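Tips > Kitchen > Tables & Tops

Wipe crumbs first. Dry cloth, then damp - never the other way round. Wood tops hate puddles.

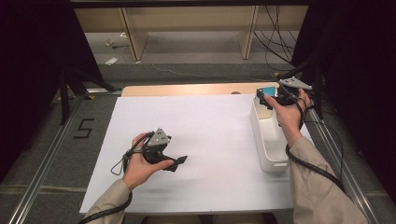 Pale tops

Drop of dish soap, warm water, 2 cloths. Rinse teh second one often. Look sideways for leftover specks.

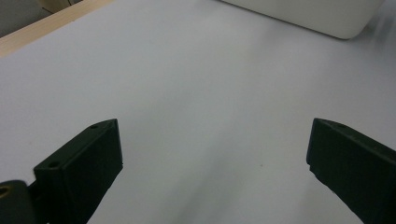 Psarras - kitchen tips editor

Tea rings: baking soda paste, 12 minutes, wipe off. No scouring pads!

Comments
jiltmum: worked on my tea ring, thankyou
Delow39: ok for marble?

Related
Oiling a Cutting Board
9 Uses for Old Towels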